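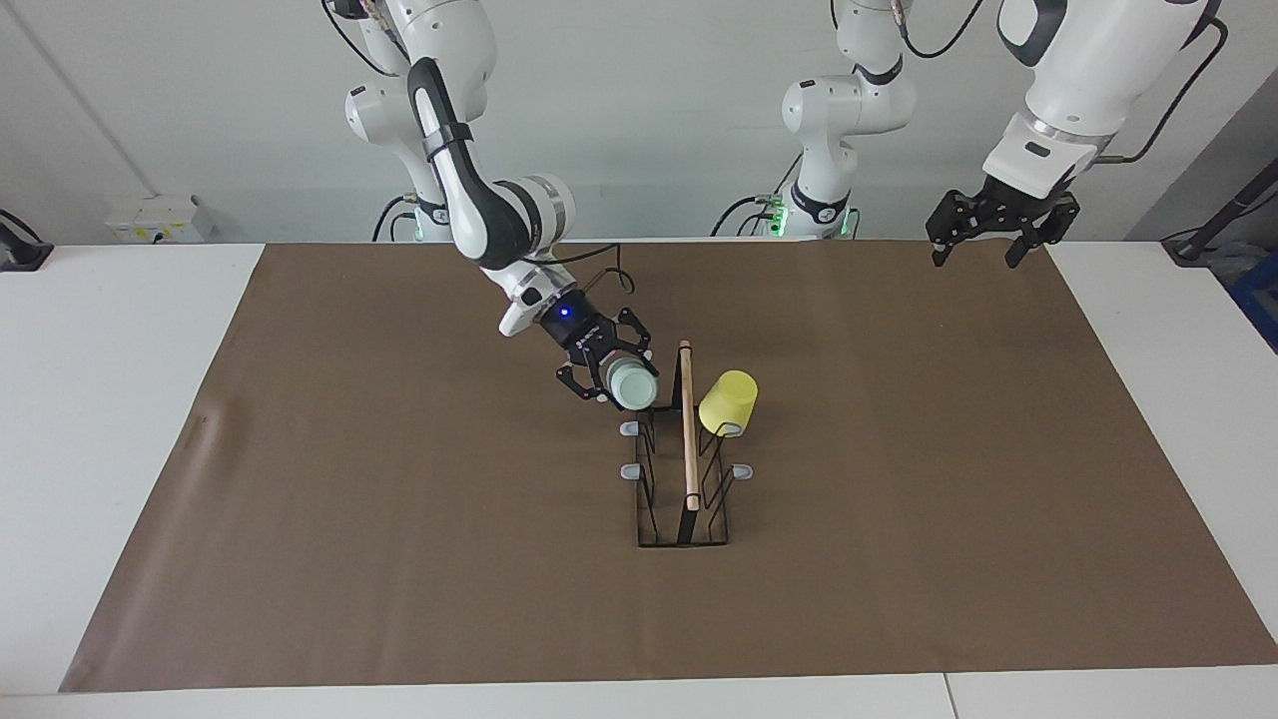

From: Liliana Rinaldi
To: grovum-users
Date: 17 Jan 2020
Subject: Re: [grovum-users] Slow index rebuild after moving the archive

Replying inline. I have trimmed the log output, which is still in the list archive for anyone who wants it.

Braulio Beltrán wrote:

> We moved our catalogue from the old server to the Dalside machine over the
> break. The copy itself was fine and the checksums match. Since then the
> nightly index rebuild takes 479 minutes. It used to finish well before the
> first staff logged in.

The rebuild time by itself doesn't tell me much. Grovum writes a per-phase breakdown to rebuild.log if you set the log level to "phase" in the main configuration file. Could you run it once that way and post the last screenful? There are four phases (scan, tokenize, merge, commit) and the cure is different for each.

From the part you did post, I would guess merge. The scan lines are arriving at a steady rate, and the long silence comes after the last of them. Tokenize is noisy at the default level, so a silence usually means merge or commit.

> Memory is the same as before. The disks are newer and should be faster. We
> did not change any settings, just copied the whole configuration directory
> across.

Check merge.tmpdir. On older installs it was written out as an absolute path by the setup script, and copying the directory carries the old path with it. If the path doesn't exist on the new machine, Grovum does not stop. It logs one warning at startup and falls back to the system temporary directory. On a good many default server builds that directory is held in memory, so a large merge pushes the machine into swap and stays there until it is finished.

To see whether that is the case, leave a rebuild running and look at swap activity once the scan lines stop. If it is heavy, set merge.tmpdir to a directory on the data disk, owned by the grovum user, and restart the service. A reload is not enough, as the path is read once at startup. This is documented in the administration manual, but under "Backups", where I doubt anyone looks for it.

> I tried raising merge.batch from the default of 300 to a much larger number
> and it got worse, which I did not expect.

Consistent with the above. A bigger batch means fewer passes but larger temporary files, and if those files are living in memory you have made the problem bigger. Put it back to 300 before you test anything else. Once the path is corrected you can try raising it again, though in my experience the gain past the default is small on catalogues with short records. Ours has long abstracts and we did see an improvement by doubling it.

> The other thing is that searches for accented names now return nothing, and
> I can't tell if it is related. My own surname is a good test. It works
> without the accent but not with it.

Separate problem, I think. The analyzer takes its folding rules from the locale of the process that starts it. If the service on the new machine starts under the plain C locale, the index is built with accents stripped but the query side leaves them in, and the two never meet. Set the locale explicitly in the service file. Setting it in your own shell profile will appear to work when you start Grovum by hand and will stop working at the next reboot.

You will need a full rebuild after that change. An incremental one leaves the old terms in place and you end up with a mixture, where a name is found or not found depending on when the record was last edited. I would correct the temporary path first so the full rebuild doesn't cost you another night.

> Would it be simpler to go to Mestel, as was suggested here in the fall? We
> have two years left on the hardware either way.

I ran Mestel beside Grovum on a test copy for a while. Import was straightforward apart from the authority records, which came through with their cross-references flattened into a note field. That may not matter to you. For us it was the end of the trial. Query behaviour was good and the accent handling is set per field, which I would like to see here. If you do try it, use the Testa converter and not the one that ships with it, and keep the exported files so that you can compare record counts afterward.

I wouldn't move to cure a temporary directory, in any case.

In order, then: merge.batch back to 300, merge.tmpdir to a real disk, locale in the service file, restart, full rebuild with phase logging on. If the merge phase is still the long one after that, post the log along with the output of "grovum status -v" and I will look at the segment sizes. I have seen one catalogue where a single damaged segment was re-merged on every run, and it does show up in that output if you know the pattern.

Liliana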